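Visit report: Heltik glaze and kiln works, Mirnham
Sveva Serra, June 9, 2020

Heltik opened its production hall to trade visitors for one morning. Group size was capped at 14. The tour followed the material, from slip preparation to packing.

Slip arrives from Pacheco as dry powder and is blended on site. The casting room holds 337 plaster molds, stored on edge. Molds are retired after 97 fills, when the plaster no longer draws water evenly. Drying is passive, with racks turned once per shift.

Glazing was the most useful stop. Two-color mugs are dipped twice, base coat first, and the second glaze is kept thin so that it runs only a short way in the kiln. Viscosity is checked with a flow cup before every batch — the operator showed us the log. 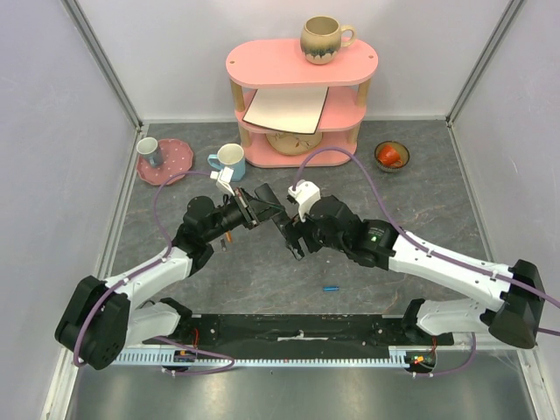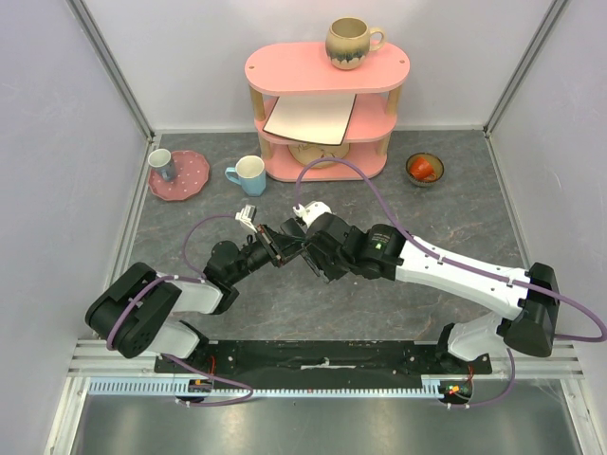
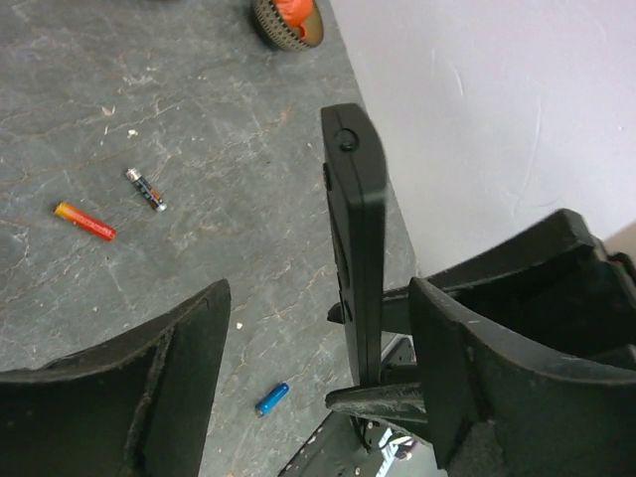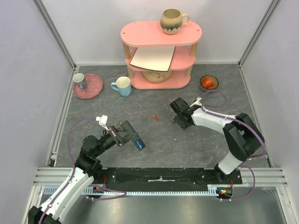 The kiln is a front-loading electric unit, named Fania on the control panel. Low-fire decorated ware goes in at 909 °C with a slow ramp through the quartz change. Two cones are placed per shelf, and the readings are compared with the thermocouple after cooling. The lower shelves run slightly cold, and the staff load thicker pieces there.

Rejects are sorted by fault: pinholes, crawling, warped foot rings. Handle cracks were the largest group, traced to handles joined while softer than the body. A damp cabinet is due in September.

Parking is on the east side. Closed shoes are required in the kiln area.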